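Wortarbeit im Betrieb: Wie Zikico seine Fachsprache ordnet

Ein Gespräch mit Nighat Mohmand, Leiterin der Terminologiestelle

Als Nighat Mohmand vor neun Jahren die Terminologiestelle der Zikico-Gruppe übernahm, bestand diese aus einem Schreibtisch, einem Aktenschrank und einer Tabelle, die drei Abteilungen unabhängig voneinander pflegten. Die Tabelle trug in jeder Abteilung denselben Namen, enthielt aber Unterschiedliches. »Der Einkauf sprach von Haltewinkeln, die Konstruktion von Trägerblechen, der Kundendienst von Laschen«, erinnert sich die Sprachwissenschaftlerin. »Gemeint war dasselbe Teil, und es stand unter drei Artikelnummern im Lager.«

Zikico beliefert Maschinenbauer mit Baugruppen und Ersatzteilen und gibt die zugehörigen Betriebsanleitungen in neun Sprachen heraus. Jede Benennung, die im Deutschen unklar bleibt, wird in den Zielsprachen mit hoher Wahrscheinlichkeit verschieden übersetzt. Frau Mohmand nennt als Beispiel das Wort »Sicherung«. Es könne ein elektrisches Bauteil bezeichnen, einen Splint, eine Datenkopie oder den Vorgang, eine Last gegen Verrutschen zu schützen. »In einer Wartungsanleitung aus jener Zeit kamen auf einer einzigen Seite alle vier Bedeutungen vor. Der Übersetzer hat uns angerufen, und dafür bin ich ihm bis heute dankbar. Die anderen hatten nicht angerufen.«

Der Bestand umfasst inzwischen 934 freigegebene Einträge. Die Zahl erscheint Außenstehenden gelegentlich niedrig, zumal größere Häuser mit weit umfangreicheren Sammlungen arbeiten. Die Leiterin hält daran fest, dass ein Eintrag erst dann freigegeben wird, wenn eine Definition vorliegt, eine Vorzugsbenennung bestimmt ist und die nicht mehr zulässigen Benennungen ausdrücklich genannt sind. »Eine Wortliste ohne Definitionen ist ein Vokabelheft«, sagt sie. »Damit kann man lernen, aber man kann sich nicht darauf berufen.«

Über die Freigabe entscheidet eine Runde, der neben der Terminologiestelle die Konstruktion, die Technische Redaktion und der Kundendienst angehören. Den Kundendienst vertritt Declan Ó Néill, der zuvor lange im Außendienst tätig war. Seine Aufgabe sieht er darin, die Sprache der Monteure zur Geltung zu bringen. »Wenn wir eine Benennung festlegen, die auf der Baustelle kein Mensch in den Mund nimmt, steht sie zwar in der Anleitung, bestellt wird aber weiterhin unter dem alten Namen«, gibt er zu bedenken. In mehreren Fällen hat sich die Runde deshalb für die Werkstattbenennung entschieden, obwohl die Konstruktion eine systematischere Bildung vorgeschlagen hatte. Der »Mitnehmer« blieb der »Mitnehmer«.

Nicht immer verlaufen diese Beratungen einvernehmlich. Besonders lange wurde über die Schreibung mehrgliedriger Zusammensetzungen verhandelt. Das Deutsche erlaubt es, beliebig viele Bestandteile aneinanderzureihen, und technische Texte machen davon reichlich Gebrauch. Die »Schmiermittelrücklaufleitungsverschraubung« war in älteren Unterlagen sowohl in einem Wort als auch mit einem, mit zwei und mit drei Bindestrichen zu finden. Die heute geltende Regel sieht vor, dass ab dem vierten Glied ein Bindestrich an der inhaltlich stärksten Fuge gesetzt wird. Wo diese Fuge liegt, musste allerdings in jedem Einzelfall geklärt werden. »Wir haben Nachmittage damit verbracht«, räumt Frau Mohmand ein, »und ich würde die Nachmittage wieder so verbringen.«

Einen Einschnitt bedeutete die Übernahme des Armaturenherstellers Hulov. Hulov brachte eine eigene, gut gepflegte Wortsammlung mit, deren Aufbau sich von jenem der Zikico-Datenbank grundlegend unterschied. Sie war nach Produktfamilien gegliedert, die Datenbank in der Zentrale nach Begriffen. Girish Sachdeva, der die Sammlung bei Hulov betreut hatte, wechselte in die gemeinsame Stelle und leitete dort die Zusammenführung. Er spricht mit Zurückhaltung über diese Zeit. »Man gibt ungern Wörter auf, die man selbst durchgesetzt hat«, sagt er. »Bei uns hieß es seit jeher Absperrorgan. Ich habe eingesehen, dass Absperrventil in den meisten Fällen genauer ist. In den übrigen Fällen haben wir das Organ behalten.«

Die Zusammenführung wurde im April abgeschlossen. Zur Verwaltung dient seither das Programm Trinis, das den Redakteuren bereits beim Schreiben anzeigt, ob eine Benennung freigegeben, veraltet oder unbekannt ist. Den Einsatz eines solchen Werkzeugs befürwortet Frau Mohmand ausdrücklich, warnt jedoch davor, die Prüfung allein dem Programm zu überlassen. Trinis erkenne, dass ein Wort auf der Liste stehe -- ob es an der betreffenden Stelle das richtige sei, müsse weiterhin ein Mensch beurteilen.

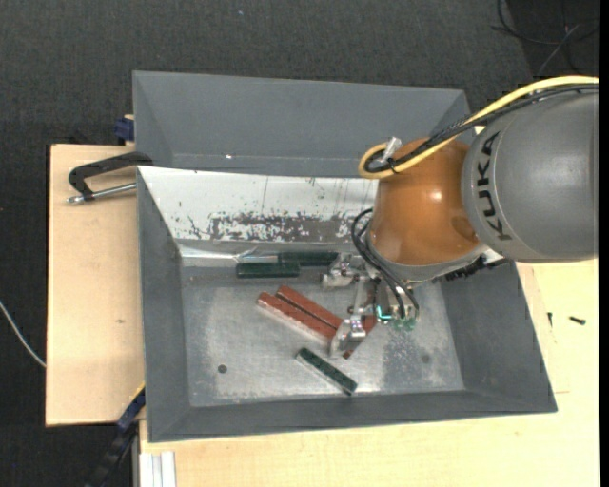
Schwieriger als die Benennung von Gegenständen sei ohnehin jene von Tätigkeiten, führt sie weiter aus. Für das Lösen einer Verbindung hielten die alten Texte »lösen«, »lockern«, »öffnen«, »abschrauben« und »entfernen« bereit, mitunter in ein und derselben Handlungsfolge. Wer »lösen« liest, kann die Schraube halb oder ganz herausdrehen und hat beide Male der Anweisung entsprochen. Die Terminologiestelle hat daher eine eigene Liste der Verben angelegt. »Lockern« bezeichnet nun ausschließlich das Nachlassen der Spannung bei verbleibender Verbindung, »herausdrehen« das vollständige Abnehmen der Schraube. Auf »lösen« wird in Handlungsanweisungen verzichtet.

Bhupendra Dixit, der die Übersetzungen im Auftrag des Sprachendienstes Upadhyay koordiniert, bestätigt den Nutzen dieser Festlegung. Die Rückfragen der Übersetzerinnen und Übersetzer beträfen heute überwiegend den Satzbau und nur noch selten einzelne Wörter. Er wünscht sich, früher in die Beratungen einbezogen zu werden. »Manche Unterscheidung, die im Deutschen mühelos gelingt, lässt sich in anderen Sprachen nur mit einem Nebensatz wiedergeben. Das sollte man wissen, bevor man sie einführt.« Frau Mohmand hat zugesagt, die Tagesordnungen der Runde künftig vorab an den Sprachendienst zu übermitteln.

Nachwuchs zu gewinnen, bezeichnet sie als die größte Sorge der kommenden Zeit. Terminologiearbeit werde an den Hochschulen meist als Teil der Übersetzerausbildung gelehrt und sei Studierenden anderer Fächer kaum bekannt. Die Stelle nimmt deshalb Praktikantinnen und Praktikanten aus der Germanistik ebenso auf wie aus den Ingenieurwissenschaften. Yamuna Venkataraman, ausgebildete Maschinenbauerin, kam auf diesem Weg ins Haus und betreut heute das Sachgebiet Dichtungstechnik. »Ich habe im Studium gelernt, wie eine Dichtung ausgelegt wird«, sagt sie. »Eine Definition dafür zu schreiben, die in einem Satz Platz findet, hat mich dann eine Woche beschäftigt.«

Als nächstes Vorhaben steht die Überarbeitung der Warnhinweise an. Auf der Tagesordnung der kommenden Sitzung finden sich zunächst die Wörter »Gefährdung«, »Gefahr« und »Risiko«. Herr Ó Néill hat bereits Einwände angemeldet.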